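Clendex Stone Sealer, 122 oz. Jug

Rautiainen Stone Care
Home > Countertops and Floors > Sealers > Clendex

Item no. 1063-C
In stock at the Clenandale warehouse

Clendex is a water-based penetrating sealer for marble, limestone, travertine and other porous natural stone. It soaks into the surface and slows down the absorption of water, cooking oil, coffee and wine. It does not leave a film and it does not change the shine. Polished stone stays polished and honed stone stays honed.

Brown and dark marbles may look slightly deeper in color for the first day after sealing. This goes away as the sealer cures. If you want a permanently darker look, order Zullusance Color Enhancer instead and use it before any sealer goes down.

Coverage

One jug covers up to 200 square feet of polished marble in a single coat. Honed and tumbled stone takes more. Travertine with open holes should be filled first, or the sealer will pool in the holes and dry white.

Does my counter need it?

Put a teaspoon of water on a clean, dry part of the stone and leave it for ten minutes. Wipe it off. If there is a dark spot, the stone is taking in water and should be sealed. If there is no spot, wait and test again in December or whenever you do your yearly cleaning. Test near the sink and near the stove, where the old sealer wears off first.

How to apply

Clean the stone with a neutral cleaner and let it dry overnight. Do not use vinegar or any bathroom cleaner on marble.
Test in a hidden spot.
Wipe on an even coat with a lint-free cloth or a foam pad.
Leave for 2 to 5 minutes. Do not let it dry on the surface.
Buff off everything that is left with a dry cloth.
Apply a second coat after one hour if the water test still leaves a spot.
Keep the counter dry for 24 hours.
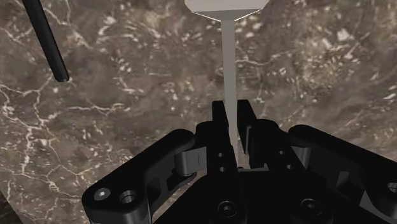 Sealer residue that has dried to a haze can be removed by wiping on a little fresh Clendex, waiting one minute and buffing hard. Older haze needs Rautiainen Residue Remover, sold separately.

What it will not do

Clendex does not stop etching. Lemon juice, tomato and wine react with the marble itself and leave a dull mark even on sealed stone. Wipe them up right away. It also will not hide scratches or fill chips along an edge.

Specifications

Size: 122 fl. oz.
Base: water
Finish: natural, no sheen
Working temperature: 50 to 85 degrees F
Shelf life: two years unopened
Keep from freezing

Shipping and returns

Ships by ground only. Unopened jugs can be returned within 30 days. We do not take back opened jugs.

For questions about a particular stone, write to Caradog Yorath at the Clenandale counter and include the name of the stone, the finish and where it is installed.

Page updated July 8, 2019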